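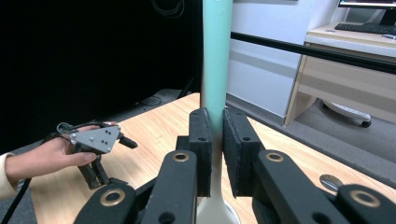 **Minutes, Sisay Studio shared room, monthly get-together**
February 18, 2026, started at 6:30 p.m. (well, closer to 6:40, I was looking for a pen)

**At the table:** Henok Alemayehu (running things), Getachew Lemma, Paloma Crenshaw, Mihret Degefa, and me, Fitzgerald Alcantara, taking notes again because I said yes last time and apparently that was a lifetime appointment.

**Apologies:** none received.

## 1. Last month's minutes

Paloma pointed out that I'd written down that she was "against rugs." She is against *that* rug, the brown one that got offered to us. She has no position on rugs in general and would like this fixed. Fixed! Otherwise everyone was happy with them. Getachew moved to accept, Mihret seconded.

From the old action list:

- Henok did call the landlord about the sticking window. Landlord says May. Henok will call again before then.
- Mihret took the broken stool to the dump.
- I did not write the sign for the sink. Carried over, sorry.
- Paloma got the spare key cut and it works, though you have to pull the door toward you a little while you turn it.

## 2. The big table

This took most of the evening, so settle in.

For anyone who missed the last couple of meetings, the table is the light wood one from Bruvberg. We paid $496 for it out of the furniture money, delivery included, and I think it's the nicest thing in the room by a mile. Getachew still thinks we should have gone a size up. He said so twice and asked me to minute it once, so here it is.

The question tonight was whether to put another coat of something on the top or leave it alone. Mihret had brought the care leaflet that came with it and read bits of it out loud. It says the top is sealed already and wants wiping with a barely damp cloth, and that's pretty much all it says about cleaning. The other side is assembly, which Henok did with the leaflet upside down, by his own account.

Mihret would like to leave the finish as it is. She likes how smooth it is and how soft the shine is, and she's worried that anything we brush on will turn it orange. Paloma is on the other side. She does her cutting and gluing there and she'd rather have a layer of something on top that takes the beating first. She had priced up a can of Kitance clear wax, and she has used it on her kitchen shelves at home, where it didn't change the color much. "Much" got picked up on right away by Mihret, and we went around on that for a good ten minutes.

Henok asked what we're protecting it from, exactly, which I thought was a fair question. People came up with glue, tea, paint water, the feet of things being dragged, and Getachew's bike helmet.

Then we all bent over the top to see what state it's in now, with the overhead light on, and it took some moving around because of the shine. 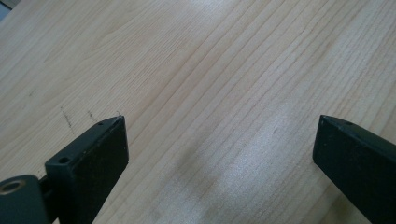 I have to say the grain really is lovely up close. It does these big loose loops and then pulls in tight into stripes, and it runs from almost cream to a kind of honey color. Getachew said it reminded him of a map with the hills drawn in. Paloma said fine, it's pretty, can we talk about the marks.

So, the marks. There are two thin dark ones lying across the grain, one a bit longer and broken up into dashes, the other short and faint. Henok thinks pencil. Mihret thinks they could be scratches with dirt in them. I couldn't tell, and my eyesight isn't evidence for anything. There's also a grayish smudge and a tiny speck that could be anything from a crumb to a flaw in the wood. Nobody owned up to any of it, and Henok said he wasn't asking anyone to.

We agreed to try the gentle thing first. Mihret will go over the longer mark with a plain white eraser, always along the grain, and stop if the surface starts to look dull. If that doesn't do it, then a soft cloth with a drop of dish soap. No scrubbing pads, no magic sponges, no sandpaper. Getachew offered his sander and was turned down by everybody at once.

**Decided:** no wax for now. Mihret tries the eraser. Paloma brings the can of Kitance anyway and tests it on the underside, near a leg where it can't be seen, so we can all look at the color before we argue about it again. (Her words: "so I can win.") We'll vote next time. If the patch comes out too yellow for Mihret she gets to say so and Paloma has promised not to sigh.

## 3. Cutting, writing and leaning on things

This grew out of item 2 and Henok gave it its own number so we could stop calling it "the other part of the table thing."

Paloma wants two big cutting mats that live on the table permanently. I'd be fine with mats but I'd like to be able to see some wood, seeing as we paid for it. Mihret suggested one mat out and one on the shelf, and that was so sensible that there was a short silence.

We also talked about writing on single sheets of paper straight on the tabletop. Henok presses hard (we've all seen his signature) and a ballpoint will go right through and leave a dent. From now on there's a stack of old newspaper by the door, and anyone writing or drawing grabs a few sheets to put underneath. Same goes for drawing up to the edge of your page with a pencil, which is how Henok thinks marks like ours happen.

**Decided:** 2 mats, one out, one on the shelf. Paloma buys, limit is $60 for both. Newspaper under paper, starting now.

## 4. Stuff left lying around

My item! I asked for it and then felt a bit mean bringing it up.

I'd like us to have a rule for things that stay on the table between sessions. At the moment we have none, and things sort of collect. There's the tall mint-green tube with the white base, which has been stood on the table long enough that I now think of it as part of the furniture. There's a small silver metal disc that I'm told is important to somebody. I'm not trying to throw anything away, I'd just like to know where each thing lives when we're done with it.

Getachew's view is that if you're coming back the next day, it's silly to pack everything up at night. Paloma agreed with him, and that doesn't happen often so I'm recording it. Mihret said it's fine until it's someone else's next day. She came in to cut fabric and spent the first part of her slot moving other people's projects to the windowsill.

Henok proposed a middle way. You can leave things out overnight if you booked the following morning, and you put a note with your name on it. Everything else goes on the shelves. The green tube gets a place on the bottom shelf, left side, standing up if there's height for it and lying down if there isn't. The disc and anything else that small goes in a lidded jar. I have plenty of jars.

**Decided:** as Henok said. I bring a jar with a lid and make name cards. We'll see how it goes until May.

## 5. The light

Short one. The light over the table is strong and bounces right back at you off the wood if you sit at the wrong angle. Paloma gets a patch of white glare right where she works and has to keep tilting her head. She found a clamp lamp by Gellard for $185, which made Henok put his tea down. It does look like a very good lamp. Mihret asked if we could first try moving the table a bit toward the door, for free, and Getachew said he'd help with that on one condition, that we lift it properly with a person at each corner and don't shove it across the floor.

**Decided:** move the table first. Lamp goes back on the list if Paloma still can't see.

## 6. Money

Henok read out the balance and it's fine. After the mats we'll still have enough for the summer cleaning supplies. Dues are $12 a month, same as before, and two of us are behind. One of them is me. I paid Henok in cash at the end and he wrote it down on the back of the Bruvberg leaflet, so please don't anyone throw that leaflet out.

## 7. Anything else

- Mihret's sister would like to use the room for a Saturday of card making with some kids from her building. All in favor, newspaper down first, glitter strictly no.
- Getachew asked if we could get a bigger kettle. We could look at it.
- Paloma asked who keeps turning the radiator all the way up. No answer.
- The sink sign. I know.

## Who's doing what

- **Mihret:** eraser on the marks, and tell her sister yes
- **Paloma:** test patch of wax underneath, buy the mats
- **Getachew:** table move (needs three other people, he'll message), kettle prices
- **Henok:** window, again
- **Fitzgerald:** jar, name cards, sink sign

We wrapped up at 8:15. Getachew washed the cups, I dried. If I've got anybody's opinion on wax wrong, message me before the next meeting and I'll change it.

F. Alcantara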